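Subject: Re: Fruit and veg on trays, storing the Sunday box

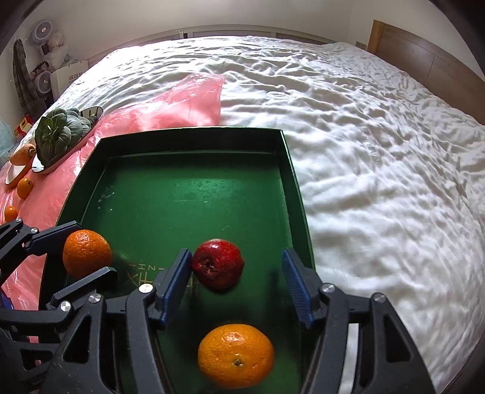

On Sunday at 11:40, Brederine list wrote:
> Keep apples and oranges on the same tray, it makes no odds.
> Greens are fine left out on a metal dish. Ours last 8 days.

Eight days? I'd like to see the bok choy on the last of them. Mine goes limp well before that, dish or no dish, and I keep it in the fridge.

I'm not sold on the shared tray either. I've always been told apples hurry other things along - greens more than oranges, I grant you - so I'd put the apple by itself and leave the oranges together. Carrots don't belong out at all if you want them crisp.

Has anyone at the Maston end tried it both ways with the same box? One household's luck doesn't convince me.

Also, the Zabala box was 80p dearer this time. Was that announced? I can't find it in the May message.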